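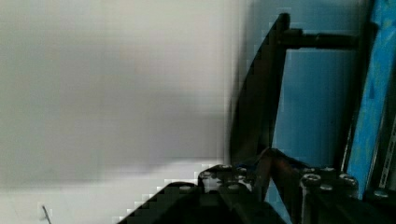
White on the left, blue panel behind

Ketchup in the fridge or the cupboard?
Forum: Kitchen Talk

skernisitz24
We go through a bottle a month. My wife keeps it in the fridge, I grew up with it in the cupboard. Who is right?

adport_al
Fridge. The label on mine says to refrigerate after opening.

feline900
Cupboard. Diners leave it out all day. Cold ketchup on hot fries is no good.

adport_al
Diners empty a bottle in a day or two. You don't.

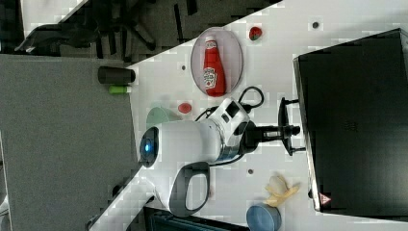 Last edited: 13th September

skernisitz24
Ketchup on the pink plate, lying on its side. I store it that way too so it pours faster.

mudroom6
Side is fine if the cap shuts tight. Mine leaked all over the door shelf.

feline900
Still cupboard. I finish one in 6 weeks and never had one go bad.

adport_al
Six weeks in a warm kitchen is too long for me. It gets dark at the top and tastes flat.

mudroom6
Buy the small bottle and leave it out. The big one goes in the fridge.

skernisitz24
Might try that. She still wants the mustard in there too.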